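トースターの掃除と、置き場所の見直し

8月に入ってから、トースターの庫内が気になりはじめた。パンを焼くと、最初の1分くらいで前回のチーズのにおいが立つ。食べるぶんには問題ないが、においが出るということは、どこかに焦げたものが残っていて、それが毎回加熱されているということになる。掃除の手順を自分用に書き残しておく。

対象は小型の白いオーブントースターで、つまみで操作する古典的なタイプである。液晶も自動メニューもない。職場の中二階にある休憩用のテーブルに置いてあり、共用で使っている。共用の機器は使用頻度のわりに手入れの間隔が長くなりやすい。前回いつ掃除したかの記録もなかったので、今回から付けることにした。

■ 現状の確認

作業前に、プラグを抜いた状態で汚れの位置を確認した。汚れは大きく次のように分かれる。

・受け皿のパンくず
・網に付いた焦げ
・内壁の油の飛散
・ガラス扉の内側の茶色い膜
・つまみの周囲の手あか

このうち、においの原因として疑わしいのは受け皿と内壁である。ガラスの膜は見た目には一番目立つが、薄く広がっているだけで、量としては大したことがない。網の焦げは硬く炭化していて、におい自体はほとんどなかった。鼻を近づけて確かめたので、この点はそれなりに確かだと思う。

受け皿は、引き出してみると手前より奥のほうにくずが溜まっていた。手前は誰かがときどき拭いているらしい。奥は手が届きにくく、皿ごと外さないと取れない構造になっている。共用の機器では、外すという動作がひとつ増えるだけで、その先の掃除がほぼ行われなくなる。

■ 使ったもの

重曹、中性洗剤、メラミンスポンジ、古い歯ブラシ、竹串、マイクロファイバーの布を2枚。

洗剤はMridhaの中性タイプを使った。台所用であれば何でもよいと思う。以前、Pludikの油汚れ用スプレーを使ったことがあるが、弱アルカリ性で、アルミ系の部品に使うと白く曇るおそれがあるという注意書きがあったため、庫内には使わないことにしている。今回の内壁の材質は確認できていない。わからないものには弱いものから試す、という原則に従った。

重曹も弱アルカリ性なので、同じ理由で内壁には使わず、網と受け皿だけに限定した。受け皿が無塗装のアルミの場合は重曹も避けたほうがいい。うちのものは磁石が付いたので、鉄系と判断した。

■ 網

網は外して、熱めの湯に重曹を溶いたものに漬けた。湯1リットルに対して大さじ4。漬け置きは100分。もともと1時間の予定だったが、途中で打ち合わせが入って延びた。結果としては、延びたぶんの効果があったのかどうかわからない。比較対象がないので判断を保留する。

漬けたあとは歯ブラシでこする。縦棒と横棒の交点に焦げが残るので、そこだけ竹串の先で削った。金属のへらを使えば早いが、めっきを傷つけると次からそこに焦げが付きやすくなり、錆びる可能性も出てくる。竹串は先が潰れるので、1回の掃除で何本か消費する。潰れたら折って新しい角を出すとしばらく使える。

完全には取れなかった。網の奥側に茶色い変色が残っている。爪で引っかいても段差を感じないので、付着物というより金属表面の焼け色だと考えている。ここは追わない。

■ 受け皿

くずを捨ててから、重曹の残り湯を張って放置し、中性洗剤で洗って拭いた。特記事項なし。

ひとつだけ書いておくと、くずを捨てるときは新聞紙か広告の紙を先に敷いたほうがいい。受け皿を傾けた瞬間、細かい粉が想定より広い範囲に落ちる。流しに直接落とすと排水口の網が詰まる。今回は紙を敷くのを忘れ、床を掃く工程が増えた。

■ 内壁

内壁は平らではなく、細かい凹凸の模様が付いている。反射で熱を回すための加工と、たわみ防止を兼ねているのだろうと推測しているが、調べていない。掃除の面から見ると、この凹凸は面倒で、布で拭くと凸部だけがきれいになり、凹部に油が残る。遠目には光って見えるので終わった気になるが、斜めから明かりを当てると点々と残っているのがわかる。

手順は次のようにした。

1.中性洗剤を薄めた液に布を浸し、固く絞る。
2.壁面に当てて、そのまましばらく置く。こすらない。
3.布を外し、歯ブラシで小さく円を描くように動かす。
4.水で絞った別の布で2回拭く。
5.乾いた布で拭く。

2の工程を省くと、3で倍くらい手間がかかる。布は天井面には貼り付かないので、手で押さえるしかない。ヒーター管に水分を付けないように、管の近くは乾いた布だけにした。管そのものには触れていない。ガラス管のヒーターは衝撃や皮脂に弱いと聞いたことがあり、真偽は別として、触らないで済むなら触らないほうがいい。

メラミンスポンジは内壁には使わなかった。研磨になるので、光沢のある面では反射が鈍くなるかもしれない。

■ ガラス扉

ここがメラミンスポンジの出番である。ただし、印刷のある面や表面処理のある面には使えないので、端の目立たないところで試してから進めた。膜は水だけで落ちた。扉の下辺とパッキンのない隙間に、溶けて固まったチーズらしきものが挟まっていて、これは竹串でかき出した。においの主因はおそらくこれだった。受け皿でも内壁でもなかったので、最初の見立ては外れている。

蝶番の周辺は、扉を半分開けた位置と全開の位置で見える範囲が違う。両方の位置で確認しないと取り残しが出る。

■ つまみ

白い丸いつまみは、側面の溝に手あかが入る。引き抜けば洗える機種もあるが、軸の形がわからないまま力をかけると割れるので、付けたまま拭いた。綿棒に中性洗剤を少量。液が軸の奥に入らないように、必ず布か紙で一度吸わせてから当てる。

タイマーのつまみは、拭いているあいだに勝手に回ってゼンマイが巻かれる。プラグを抜いてあるので加熱はしないが、しばらくジリジリと音が続く。

■ 空焼き

組み戻したあと、完全に乾いてから空焼きを行った。時間は8分。換気のため近くの窓を開けた。最初に洗剤のにおいがわずかに出て、途中から何も感じなくなった。焦げ臭さはなし。終了後、扉を開けて冷ました。

■ 置き場所について

掃除のついでに、置き場所を見直した。現在の位置は木のテーブルの端で、周囲に鉢植えがある。左に小さな白い角鉢の多肉植物、うしろに細く尖った葉の植物が入った白い鉢。どちらも以前からそこにある。
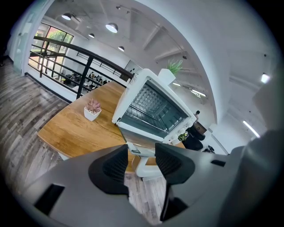 トースターまわり。網と、凹凸のある内壁が見える。

気になるのは熱である。オーブントースターは本体の側面と背面、上面がかなり熱くなる。取扱説明書では一般に、可燃物との間に一定の隙間を取るように書かれている。機種ごとに数値が違うので、ここに一般論の数字は書かない。手元の説明書は紛失しており、メーカーのサイトから探す予定でいる。

植物の側から見ても、熱源の隣は条件がよくない。多肉植物は乾燥には強いが、温風が繰り返し当たるのは乾燥とは別の負荷である。葉先が傷んでいないかは今後見ていく。尖った葉のほうは、葉が伸びて本体に触れるようになると燃える危険があるので、こちらを優先して動かしたい。

移動先の候補は手すり側の床。黒い金属の手すりの外は吹き抜けで、下の階の机が見える。落下物になりうるものを手すりの近くに置くのは避けたいので、置くなら床に直置きで、手すりから離す。Larsideの鉢台が余っているが、高さが出てしまうため今回は使わない。窓からの光は入るので、明るさは足りると思う。

トースター側を動かす案も考えた。ただ、コンセントの位置が限られていて、延長コードを使うことになる。消費電力の大きい機器を延長コードにつなぐのは避けたい。壁のコンセントに直接差せる範囲で、テーブルの上に収まる位置となると、選択肢はほとんど残らない。結局、動かすのは鉢のほうになる。

テーブルは木製で、縁が曲線になっている。縁に合わせて機器を斜めに置くと、脚の一部が端に近くなる。扉を開けるときに手前へ引く力がかかるので、脚の位置は掃除のたびに見ておく。滑り止めとしてJedwoodの耐熱シートを下に敷く案があるが、耐熱温度の表示を確認してから決める。シートが底面の通気を妨げるようなら敷かない。

■ 今後の間隔

・受け皿:週に1回、くずを捨てる
・ガラス扉と下辺の隙間:月に1回
・網と内壁:季節に1回
・つまみ:気づいたとき

記録は本体の近くに紙を貼るつもりだったが、熱で変色しそうなので、共有の表に列を足した。列名は「トースター」とし、備考欄に使った洗剤を書けるようにした。チーズをのせる人はアルミホイルを敷いてほしい、という文も書いたが、ホイルがヒーターに触れると危ないので、はみ出さないようにという但し書きを加えた。長くなったため、いまは但し書きのほうが本文より目立っている。

■ 未解決の点

内壁の凹部に残った油は、今回の手順で完全には落ちていない。斜めから光を当てると、奥の隅に数か所見える。次回は布を当てて置く時間を16分に固定し、変化を見る。今回は時間を計っていなかったので、比較としては不完全になるが、次々回からは比べられる。

ヒーター管の裏側は手つかずのままである。分解せずに届く道具があるかどうか、まだ調べていない。

翌朝、食パンを1枚焼いた。チーズのにおいはしなかった。焼き色は手前がやや薄く、これは掃除の前と同じだった。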